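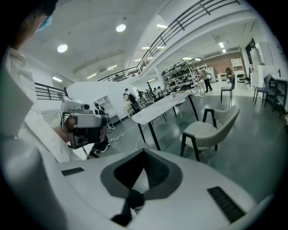

Funmilayo Danladi wrote under my last post that a big shared room only works if one table in it stays clear, and that everything else is negotiable. I've been chewing on that for days, because I think she's right, and because I have broken that rule in every room I've ever been let loose in.

So, tables! I have opinions about tables now. Ours is white with a light grey top, the kind that looks like marble if you don't put your nose to it, on thin black legs. I was against it. I wanted a big scratched-up thing you could drop a stapler on without feeling bad. But the pale top bounces the light back up, and you see every crumb on it, so people wipe it. I've wiped it myself. Anyone who has shared a kitchen with me will know how strange that is.

The other thing I fought over was which way it should go. Fouad El Idrissi wanted it running on a diagonal and I said that would drive me nuts, I like things lined up with the walls (I straighten rugs in other people's houses). We tried it his way for a week. You can walk past it on both sides without doing that little sideways shuffle with your coffee held up in the air, and I stopped noticing the angle by about the third day. Fine, Fouad. Fine.

We share the place with a couple of outfits, Muster and Ivetti, and between us we have 3,637 square feet, which sounds enormous until you try to find a corner to make a phone call in. It's all one big room with a high ceiling and a mezzanine, with a black metal railing along the edge. I love that railing. My first week I kept looking up at it like I was on a cruise ship. I do have one complaint, and it's dust. Horizontal bars collect it like you wouldn't believe, and if you go along them with a dry cloth it all just floats down onto whoever is working underneath. Damp microfiber, fold it over, go slow, rinse it more often than you think you need to. It takes me 12 minutes if I don't stop to chat, and I always stop to chat.

Then there's the noise. High ceilings are gorgeous and they are also terrible. Somebody drops a pen and you'd think a shelf came down. I priced out acoustic panels and the cheapest decent ones were $116 each, and when I worked out how many we'd want I closed the laptop and went for a walk. For now we're doing felt pads on every chair leg, which cost next to nothing and made more difference than I expected. If you try it, get the kind that screw in. The stick-on ones slide off and you end up with a grey furry disk on your shoe.

Lighting I have no notes on. We've got round downlights and then the flat panel and strip kind, up on the ceiling and on the underside of the mezzanine too, and the second lot are the ones I'd fight for. Under a mezzanine gets gloomy fast. My old place had nothing but one sad bulb in that spot, so everyone dumped boxes there, and then it was officially the box area forever. Light a space and people will use it as a space - that's my whole philosophy of decorating, you can have it for free.

The shelving is my project for the rest of May. I've been using the Nonia labels, the matte ones you can write on with a regular pencil, and I'm about half done. My system is that anything we use every day goes between hip and shoulder height, anything heavy goes low, and anything we haven't touched in months goes up top with a date on it. When the date gets old enough, out it goes. Fouad thinks I'm ruthless. Fouad also had three identical extension cords in three separate bins and was about to order a fourth.

Back to Funmilayo's clear table. We're giving it a go. The rule is that whatever you put down on it leaves with you when you leave, cups included. There's a bin called the Niven bin (it came with Niven printed on the side and the name stuck) and anything abandoned on the table at the end of the day goes in there for you to fish out in the morning. So far it's caught a scarf, a tape measure and my own lunch container. Twice.

I spent $286 on the whole shake-up so far, felt pads and bins and labels and the good cloths, and I still want a coat rack. If you've found one that doesn't tip over when everybody hangs their bag on the same side, please tell me in the comments. Funmilayo, that goes for you too.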